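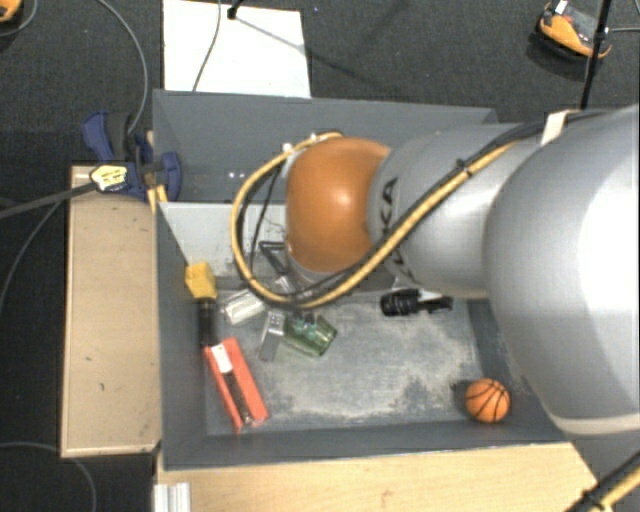
I got to Skistov's open day early, which if you know me is news in itself. The doors opened at ten and by a quarter past I was already eating a free pastry and asking a woman in a Floment hoodie whether I was allowed to stand where I was standing. I was. She was Greer Menzies, she runs the bin picking work there, and she ended up giving me most of her morning (sorry, Greer!).

If you haven't come across the term, bin picking is what it sounds like. You put a bunch of stuff in a bin, and a robot arm has to reach in and take it out again. I said that sounded like my kitchen junk drawer and she laughed, but only a little. I suspect she gets that one a lot.

"People come in expecting the arm to be the hard part," she told me. "You can buy an arm. The arm goes where you tell it. Telling it where to go is what we do all day."

The project is called Floment and it's been going for 2 years. The objects are a wonderful jumble. There's a little orange basketball, a green see-through cup, a clear container, a red-orange box, and a few odds and ends I couldn't put a name to. I asked who picks them. Greer said everyone on the team brings things in, and there's now a closet with 215 objects in it, each with its own number and a line in a spreadsheet.

"Ross brought a whole bag of stuff from his garage," she said. "We kept maybe half. Some of it was just sharp."

Ross Kinnear, who was at the next table trying to get a laptop to talk to a projector, shouted that the sharp ones were the interesting ones. I liked Ross right away.

So which object is the worst? I figured the ball, because it rolls. Greer shook her head.

"The ball's fine, it looks the same from every side. Clear plastic is what ruins my week. The camera sees the bottom of the bin right through it, or it sees a shiny spot where the light hits and decides that's the whole object. Then you've got an arm going very confidently for a reflection."

Has it ever grabbed nothing and carried it carefully over to the other side? "Oh, all the time. It'll put nothing down very gently, too."

The green cup is a halfway case, she said. There's enough color for the software to get hold of, but the rim throws light around, and when it's lying on its side the system has to work out which end is open. She had me crouch and look at it from bin height, then stand up and look at it from above, and fair enough, it did look like two different cups.

We got to talking about the bin itself. It's a plain gray one with tall sides, and the floor is scuffed and dusty looking. I'd assumed a lab would want everything spotless, and I said so, probably less politely than that.

"We had a clean one," Greer said. "Everything worked beautifully in the clean one! Then we took the same software to Dhillon, the warehouse people we work with, and their bins have been kicked around for years. Scratches, dust, old tape. It went looking for objects in the scratches. So now we practice in a bin with some life in it."

The walls are a headache too. An object in the middle of the floor can be reached from all over, but push it up against a side and the arm suddenly has a lot less room for its elbow (my word, she was kind about it). And then there are the cables! I hadn't given them one thought before this visit. A thick yellow one and some black ones run along the outside of the arm, with a big loop of slack near the joint, and I asked why it was so long.

"Pull it tight and it's lovely until the wrist turns, and then you're buying a cable," Greer said. "Leave it too loose and it hangs down into the bin. Mhairi set that loop. Please don't touch Mhairi's loop."

Mhairi Dalgleish came by later and confirmed that no, please don't. She spent most of February on the cabling, and she talks about strain relief the way my uncle talks about trout.

I wanted a number, because my editor always wants a number. Greer gave me one from the last long session, 533 attempts with 93 misses, and then right away told me not to make too much of it. Different objects, different day, different result. She'd sooner know which ones missed and why, and she said a good chunk of those came from the same clear container in the same corner.

What's next? They have a second project, Flunero, that's about putting things down properly: a box standing up, a cup the right way around. She thinks it'll be harder. I asked her if she'd trust the arm to unload her own dishwasher.

"The plates, sure," she said, after thinking about it for a lot longer than I expected. "I'd do the wine glasses myself."

By then there was a line of people behind me, including a boy who had been waiting very patiently to ask whether the robot could play basketball. Greer told him not yet, and asked him how he'd teach it. He had plenty of ideas. I went back for another pastry.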